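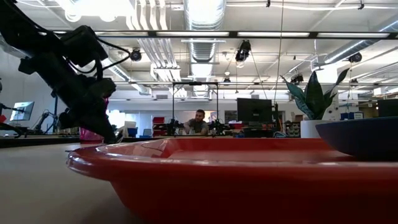
Fig. 1: Side view, arm at the left rim of the red tray

Lists > Manipulation > Primer users > Thread
Previous Next Index Reply

Subject: Re: shallow targets and the rim problem
From: Qistina Ong

Dear Shayne, dear all,

Shayne Baxter wrote on Thursday:
> In our runs with Primer the policy always aims for the middle of
> the container. For deep bins this is fine. For wide and shallow
> ones it comes in too low and touches the rim. Did you see the same
> with Maihi? And do you retrain for it, or only change the approach
> height?

Yes, we have seen the same. We did not retrain. We kept the Maihi policy as it was and changed only how the last part of the motion is chosen. Before, the rim was one height value per container. Now we fit a closed curve to the rim, and the planner must keep a margin to this curve until the gripper is above the inside.

We compared both versions on 56 placements each, all in wide red containers. The old version touched the rim in up to 6 of them - I say "up to" because in a few videos two of us could not agree. The new version touched it in 2. It is a small test and I would not like to claim too much from it.

One difficulty remains. A glossy rim gives strong reflections, and when a pixel is at 255 in all channels the curve fit has nothing to hold on to. We drop these pixels and close the gap from the neighbors. This works for short gaps but not for long ones.

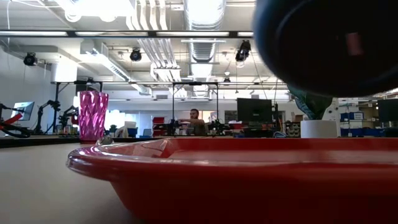
Filed under: Perception / transparent and shiny objects

The second difficulty is small clear things, like the glass sphere on the rim in the second figure. In our depth map such a sphere is mostly missing, so the curve goes straight through it. For the pink vase behind it we get at least part of the outline. I tried the Gerneo filter with its default settings and it removed even more points, so maybe I use it wrongly. If somebody has settings that work for clear glass, I would be glad to receive them.

Shayne, may I ask which margin you use near the rim? Ours is fixed, and I suspect it should depend on the speed.

Best regards,
Qistina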